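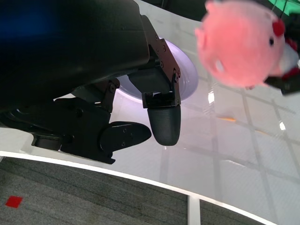 How much does it cost to build a gripper arm in a shared workshop?

Saranya Nambiar and Lina Obeidat have spent 1,081 dollars so far. Of that, 661 went on the arm, bought used. The rest is fingers, screws, cable and a controller board from Gesico.

Friday, a little after seven. The Tulten workshop is loud — someone is running the band saw next door — and Nambiar is on her third set of fingertips since September. The first set was smooth. Too slick. The second tore. Now it's a fine textured grip, and she likes it, mostly.

Soft things are the hard part. A block is easy, you close until it stops. A plush toy just keeps squashing, and the motor has no idea when to quit. Pink fuzz is a good test becuase it gives so much. Obeidat wrote a routine that watches the motor current and backs off early. It took 116 tries to get a number she trusts.

"Then we changed the fingertips and I had to start over," she says. "So, great."

Screws are the other headache. They work loose. Every session starts with a driver and a drop of threadlocker, and the bracket gets checked twice.

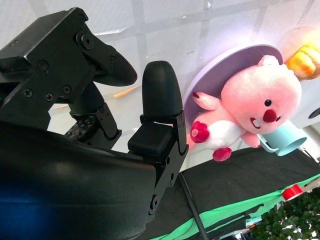

What they'd do differently

Buy the fingers last. Get the arm moving first, even badly, then worry about grip. Obeidat would also leave more slack in the cable — theirs snagged at full reach and pulled a connector, a 130 dollar mistake.

Next up is a handoff, arm to person, at slow speed. Nambiar wants it runing before the workshop's open night. Obeidat wants new connectors first.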